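Can I oil over a tabletop that's already been waxed?
Netby Home Help > Timber and Finishes
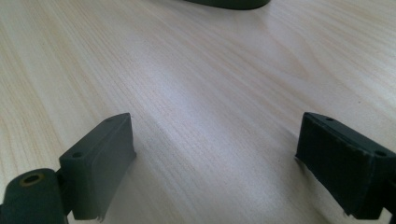 Pale top, fine grain, a bit of glare across the middle.

posted by divalport_reno, 4/12/20

Hi all! I've fallen completely in love with an old table I picked up secondhand in Divalport. The seller told me it was waxed in January, and I'd love to switch to a hard oil before we start using it for family dinners. Do I have to strip the wax first, or can I go straight over the top? I'd like to keep the colour as light as I can. I've got a tin of Bouzid clear oil and some 322 grit paper left over from another job (odd number, I know, it came in a mixed pack).

sawdust_and_tea

Great project, you're going to love oil! The wax does have to come off though. Oil needs to soak into the grain and wax will block it, so you get sticky patches that never cure properly. Wipe the whole top with mineral turps and a clean rag, let it dry, then do it again with a fresh rag. Open the windows while you're at it. After that a light sand, always with the grain, and vacuum up the dust.

Your paper is too fine to start with. I'd go 180 first and finish on 240, because if you polish the wood too smooth it hardly drinks anything. Then 2 thin coats, wiping off all the extra after ten minutes or so, and roughly 8 hours between them – longer if it's cold. Lay your oily rags out flat outside to dry, please, they can catch fire if they're bunched up!

On colour, even clear oil will warm it up a little. Try it on the underside first. Flindwood make a white-tinted one that I adore on light timbers, but do a test patch with that too.

mossygate

I just oiled over mine and it was fine. Bit tacky for a while. Do the underside as well or it might cup.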